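# Lowther Open Day

The **Lowther Open Day** is a yearly public demonstration of household robotics held in August at the Lowther workshop. It is run by Skestex, a small firm that builds control software for robot arms, and shows members of the public how everyday jobs are recorded and then taught to machines. Entry is free, but places on the guided rounds are booked in advance.

## Background

The event grew out of a private visit arranged for 11 trainee technicians from a local college. Anahera McKinnon, then the workshop manager, had planned a talk with slides. The trainees asked to see the equipment in use, so most of the afternoon was given over to that, and the slides were dropped. The first open day for the general public was held the following year and drew 54 visitors.

Early open days were built around Urov, a two-armed robot on a wheeled base. Urov was slow, and its longest routine, folding a tea towel, took 18 minutes. It was withdrawn from the programme after three years – the base had become hard to get parts for – and is now kept in a store room and brought out on request.

## Format

Doors open at 10 am. Visitors are taken round in groups by a member of staff, and each round lasts 25 minutes. A typical round has a short introduction, a demonstration with hand-held grippers, and time for questions. Children under eight may watch but do not handle the tools.

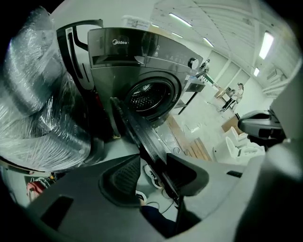 The demonstration at Lowther uses ordinary household tasks, chosen so that visitors can follow them without any technical knowledge. An operator holds a gripper and carries out the task by hand, while a camera on the tool records the movement. Laundry is the usual subject. A front-loading machine such as the dark grey Midea, with its round door and a single dial at the end of the panel, gives the operator several different things to practise on: a door to pull, a drawer to slide and a control to turn. Each of these calls for a different grip, and staff use them to explain why a robot that can manage one may fail at another.

Recordings made during public rounds are not used for training. Vaughan Nepia, who took over the programme from McKinnon, introduced this rule after visitors asked what happened to the footage. The files are deleted at the end of the day.

## Bendix round

The last round of the day is known as the Bendix round, after an old washing machine that was used for practice in the first years. It is meant for people who already work with robots, and goes further into calibration, finger wear and the sorting of failed attempts. Numbers are limited to some 11 people.

## See also

- Urov (robot)
- Skestex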